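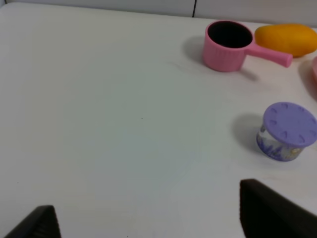
Toy saucepan and mango on the white table, purple-lidded container lower down.

March 20, 2023, bench notes, play kitchen set

Sorting the kitchen things for the Haverford order. Marcus Zamora wants one tray list by Friday, so I am working through it piece by piece and writing down what needs a decision.

Saucepan: keep. The fine ribs on the outside wall will need a soft brush, a cloth skips over the grooves. Long straight handle, rounded tip. Check it against the storage tray before we order more. The Korkberg tray is 35 cm on the long side and I have not tried the pan in it with the lid down.

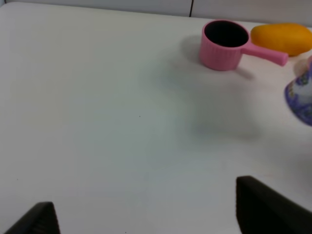 Pink saucepan, handle to the right.

Stock number for the pan is 1121 on the old sheet and 329 on the new one. Going with the new one. Nkechi Aliyu has the old sheet if anyone needs to trace it.

Fruit: mango stays with the pan for now. Glossy finish, orange going to yellow. Ask Nkechi if the Tridard fruit goes in the same tray or in a bag.

Cans and containers next. The gold can has a ring-pull top and dark red Chinese characters on the front, so I want it listed by color and not by contents until someone reads it for me. 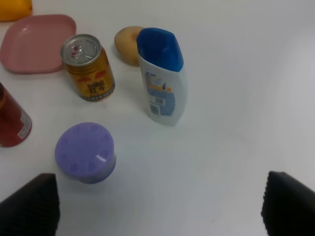
Same for the dark red one. The purple-capped container goes under "small containers", and the pink plate goes with the dishes.

To do:
Label 2 trays
Brush for the ribs
Ask Marcus if cans count as kitchen or pantry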